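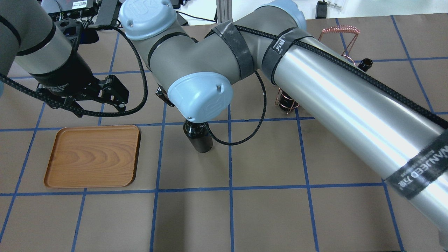

Veltside Research News, Issue 17

**Two-arm method cuts the demos needed for tabletop work**

STOLTDALE, April. For immediate release.

Veltside's manipulation group today put out results for Garness, a training method for two-arm robots sharing one bench. Short version: fewer demonstrations, more variety in where things start.

Old setup used 800 recorded demos per task. Garness got to the same success rate with 417. Same arms, same grippers, same objects.

The trick is the tape. Blue strips split the bench into cells, and the software picks a start cell for each object: wooden tray, brown glass bottles, copper wire racks. Operators place, record, move on. Cells the policy does badly on come up more often in the next round.

"We were collecting the same easy reach over and over," said Araceli Aguirre, project lead. "Now the weak spots get the demos."

Glass is still the hard part. Bottles close to a rack fail most, mostly on the approach. Dulce Ponce's team is working on that next, with a wrist angle fix due in the summmer.

Paper and grid layout go up on the Veltside site at 5 p.m. Code later, after cleanup. Lab visits by request.

Press contact: Eifion James, Veltside, Stoltdale office. Email prefered, phone is spotty in the lab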